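The dish room, nine months in
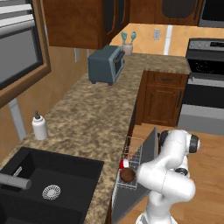 We run two kitchens at the Kennedy site, one for production and one small staff kitchen on the second floor. The arm went into the production side in September, after Tanvir Abeysekara had spent most of the summer working on rack loading in simulation. I do scheduling and maintenance planning, so my interest is in hours and downtime.

The specification was narrow. Bowls and cups, one rack at a time, no glass, no cutlery. Rack position has to be within tolerance before a cycle starts, and a person has to confirm it. Throughput on a good shift is roughly 700 items. Bowls on their side were the hard case throughout, as the approach angle changes with the depth of the bowl, and Tanvir kept a separate list of those failures. Version 2 of the grasp planner closed most of it. Nested cups are still open.

What changed for the people is less tidy. Before, the dish room was two people per shift, both doing everything. Now it is one person full time and one who splits between dish and prep. Total paid hours went down by 39 a month, all of it overtime. Mitra Bahrami, who used to pick up most of that overtime, noticed it in her pay before I noticed it in my report. We moved her to a training grade in the spring. It covers part of the difference.

The remaining job is also a different job. Scraping and sorting used to be done in whatever order the trays arrived. Now the sort comes first and has to be correct, or the arm stops and waits for a reset. Fatemeh Asadi timed the resets for a few weeks and got a median of 60 seconds, most of it walking. Moving the reset button to the sorting side was a half-day job and should have been in the original layout.

Wrist complaints are down. Complaints about standing in one place are up – I have asked for a mat and a stool, and the stool is still on order through Trendport.

Open items as of June 2021: nested cups, the stool, and a written rule on who may clear a fault when the dish person is on break. At present it is whoever is closest, and the log shows it.

Contact | Copyright Touran Karimi | Back to top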